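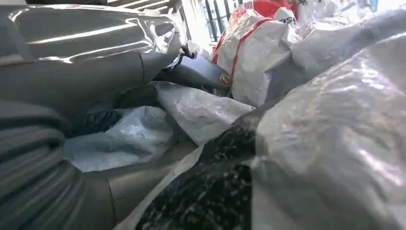

Woven sack

A woven sack is a bag made from flat tapes of plastic, most often polypropylene, interlaced on a circular loom. It is used for grain, flour, animal feed, fertilizer, sand and mail. In many markets it has replaced the jute sack, which is heavier and rots when stored damp.

Manufacture

Polymer pellets are melted and extruded as a thin film, which is cooled, slit into tapes and drawn under heat. Drawing lines up the polymer chains and raises the strength of the tape along its length. The tapes are wound onto bobbins and woven into a seamless tube. The tube is cut to length, and one end is folded and sewn or heat sealed.

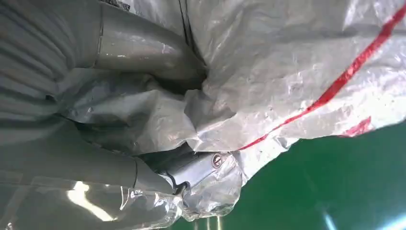
Sacks for fine powders are coated on one side or fitted with a loose polyethylene liner. Uncoated cloth lets air through and is preferred for onions, potatoes and other crops that must breathe. Untreated polypropylene turns brittle in sunlight, so stabilizers are added to the melt when outdoor storage is expected.

Maltville works

The Nowakowski mill at Maltville began as a jute works and changed to plastic tape under the manager Friederike Harms. At its peak it ran 343 looms and employed 1,388 people. Its Govari line of coated feed sacks was sold in 10 sizes.

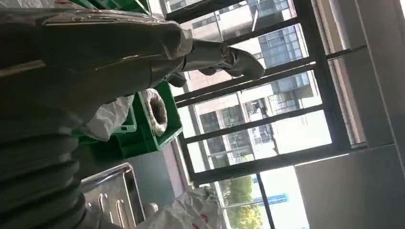

Closure and reuse

Filled sacks are closed by chain stitch, usually with a folded top. A chain stitch opens quickly when the correct end of the thread is pulled. Clean sacks may be refilled, though those that held pesticides or treated seed are kept out of food use. Worn sacks are shredded and pelletized for lower-grade molding.

See also: Bulk bag, Gunny sack, Sandbag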